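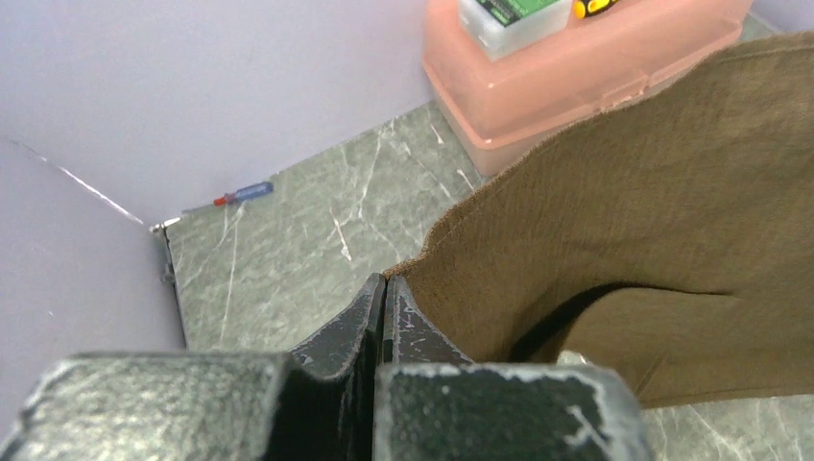
When Marjatta Ruotsalainen moved to Windham, she had two suitcases and one tablecloth from her grandmother. She did not plan to open a shop. "I planned to rest," she says, and laughs. "I rested one winter, and in February I was already looking at empty rooms to rent."

Her shop is called Hapeta, and it sells cloth for the home: table covers, curtains, napkins and blankets. She cuts and sews most of it herself in the back room. We met at 8 in the morning, before she opens the door, and she gave me coffee that was very strong.

I asked her first how a person learns to choose cloth. She answered that she learned it from mistakes. In her first year she bought 30 meters of cheap curtain cloth from a seller who was closing. It looked good on the roll. "I washed one piece at home and it became short like a child's skirt," she says. "So I had 30 meters of this. I made bags for potatoes. The potatoes were satisfied."

Now she washes a test piece of everything, two times, and writes the result in a notebook.

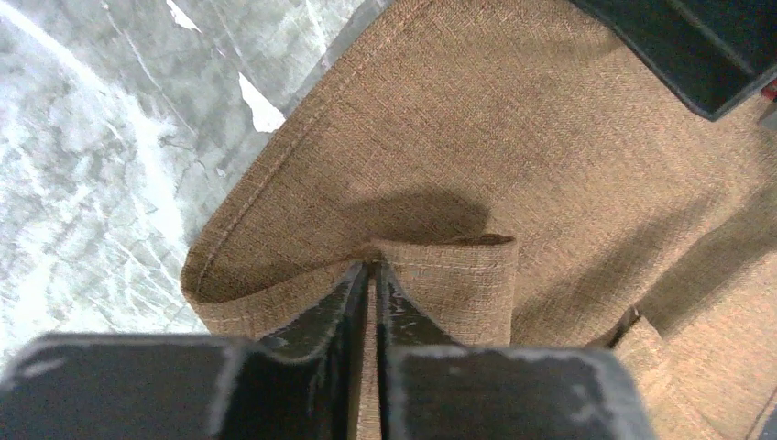

She has strong opinions about hems. A customer looks at the color, she says, but after five years it is the hem that decides if the cloth stays on the table or goes to the garage. She teaches this in an evening class, where the students sew only straight lines for the first month. Some of them get bored and leave. Vilho Nurmi, a retired bus driver, stayed, and now he does repairs for her in the afternoons.

"I came because my wife wanted the curtains shorter," Nurmi told me. "She still has the long curtains. I am busy here."

The money side is not easy. The rent is paid mostly by one larger customer, a small hotel called Prumano, which orders napkins each spring. The last order was for 1,000 pieces. Ruotsalainen says she saw napkins in her sleep, and she asked for more time for the next one.

I wanted to know if she would like a bigger shop. She thought for a long while and looked at the window, where an old woman was already waiting outside. "A bigger table I would like," she said. "With this one I must fold everything in half before I cut." Then she went to open the door, and the woman asked if she had anything in green.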